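Fieldwork
News from the Wanham catchment

Salt-tolerant rice holds up in first season at Wanham

Farmers along the lower Wanham river have brought in their first harvest from a field study comparing two rice varieties on land that floods with brackish water. The study set out to learn which plots recover best after the tidal surges that have become common at the end of the dry season.

The work was led by Kartini Wibisono, an agronomist who has spent several years in the delta. Her team followed 40 households in the villages of Davia and Drunura, all of them growing rice on small plots behind the old embankment. Each household planted part of its land with the local variety it already used and part with a salt-tolerant one supplied through the district seed store.

The surge came in August, earlier than most families had planned for. Water stood on the lower fields at Drunura until the sluice could be opened, and many seedlings there had to be replanted. Davia sits a little higher and lost less, although several farmers reported patchy growth near the drainage canal.

"We expected the new variety to do better on the wet side of the village, and it did," Wibisono said. "What surprised us was how much depended on when people transplanted. Some of the older seedlings came through very well, whichever variety they were."
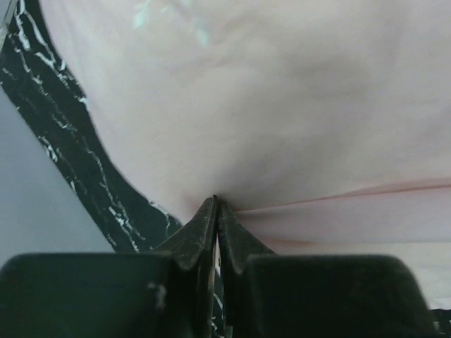 The team took 671 soil samples over the season, from before planting until after the harvest. Salt levels were highest close to the embankment and dropped quickly once the rains set in. Fields with a working drain recovered sooner than those without one, and farmers who shared a drain with a neighbor often agreed on a day to flush their plots together.

Not everyone plans to change over. The salt-tolerant rice cooks drier than the local kind, and traders at the Rondonuwu market paid less for it this year. A number of households said they would keep it for the lowest plots and for their own meals, and go on growing the local variety for sale.

Hadi Awwad, who handled the household interviews, said labor was the other concern. Many younger people leave for work in town once planting is over, so replanting after a flood falls on whoever stays behind. In Drunura, families with grown children at home replanted within days. Others waited for hired help and missed the best of the rain.

Interviews were held in the early morning, before people went out to the fields, and again after the harvest. The second round also asked about seed storage, debt and the repair of the embankment — a subject that came up in nearly every conversation. The district has promised to strengthen the section below Drunura, but no start date has been set.

The study will run for one more season on the same plots. Seed for the next planting is already in store at Davia, and the team will return before the nurseries are sown. Results from the first season will be presented at village meetings, with a written summary to follow in the local language.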